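Keep the Branch Counters Open
Fletcher McAlister
9th October

The proposal to close the service counters at the Altby and Halliday libraries deserves a more careful hearing than it has received. The consultation paper released in July runs to 30 pages, of which two concern the people who use the counters. The remainder is devoted to floor plans, licensing terms and the projected savings from self-checkout.

Those savings may well be genuine. Councils are obliged to spend ratepayers' money prudently, and a branch that lends fewer books than it did a decade ago cannot expect its budget to pass unexamined. The difficulty lies in what the paper elects to measure. Loans and returns are recorded. A resident who requires help with a pension form, or a newly arrived family seeking an English class, does not appear in the figures at all.

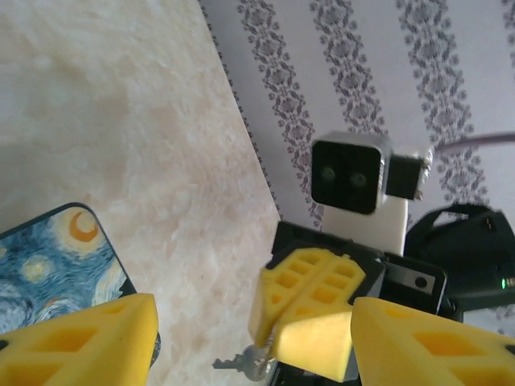
Staff at Altby have advised that such enquiries may occupy up to six hours of a working day. They are seldom brief. A rental bond dispute may require a photocopy, a telephone number and a quiet chair, and it is the person at the counter who knows where all three are to be found. Under the proposal, these residents would be directed to the central library at Villier, a journey of two buses for anyone living on the Halliday side of the river.

The paper suggests that an online enquiry service would meet the need. For many residents it would, and it should be introduced regardless. It is nevertheless a poor substitute for those who come to the library precisely to use a computer they do not have at home — a group the council's own digital inclusion policy undertakes to support.

There is a reasonable alternative. The counters could be staffed for five hours each weekday, with self-checkout available at all other times. Enquiries of every kind should be recorded for a full year before any permanent decision is made, and the results published in a form that residents can read without assistance.

Submissions remain open until the end of the month. Residents who rely on either branch are encouraged to lodge one, and paper copies of the form may be obtained at the counter.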